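Ticket 766 – Cabinet right door will not stay closed
Status: Open, waiting on parts
Product: Drumlow tabletop cabinet, one drawer, two doors
Opened by: Kalliopi Drakos
Opened: March 8, 2020

Problem as reported

The right door swings open by itself. It will close if I push it, and then within a minute or so it drifts back out. The left door is fine and so is the drawer. I bought the cabinet in November and it worked normally until I moved it from the shelf in the hall to the table. Nothing heavy inside, just craft paper and a box of Notis pens.

Reply from support

Thank you for the details. Please try the following and post what you find.

1. Check that the table is level from left to right and from front to back.
2. Tighten the two hinge screws on the right side by hand. Do not use a power driver.
3. Look at the catch inside the top of the door opening and see if it lines up with the plate on the door.

Customer update

Table is level front to back. Left to right it is off a little, low on the right. I put a folded card under the right side of the cabinet and the door stayed closed for most of the evening, then opened again. So the slope is part of it but probably not all.

Top hinge screw was loose, took half a turn. Bottom one turns and never gets tight. I think the hole is stripped.

The catch looks lined up to me, but it feels weak. On the left door there is a clear pull at the end when you close it. On the right there is almost none.

Reply from support

A screw that keeps turning does usually mean a stripped hole. For now, take the bottom screw out, put a wooden toothpick with a drop of wood glue in the hole, snap it off flush and put the screw back in once the glue has set overnight. Please also send a photo of the front with the door left where it comes to rest, and leave the things on the table where they normally are.

Customer update

Photo attached. I have not done the toothpick yet.

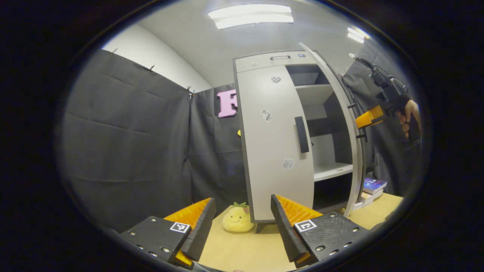
Attachment 1: Front of cabinet, right door open, left door closed.

The books can go somewhere else if they are in the way of the door. The stickers are my daughter's and I would like to keep them, so please do not send a whole new left door.

Reply from support

No need to replace the left side. We are sending a magnetic catch and one Zullov hinge, part 100-8, with longer screws. Keep the card under the cabinet until they arrive. Do the glue repair first, then fit the hinge, then the catch.

Customer update

Glue is in. Will fit the hinge when it comes and report back.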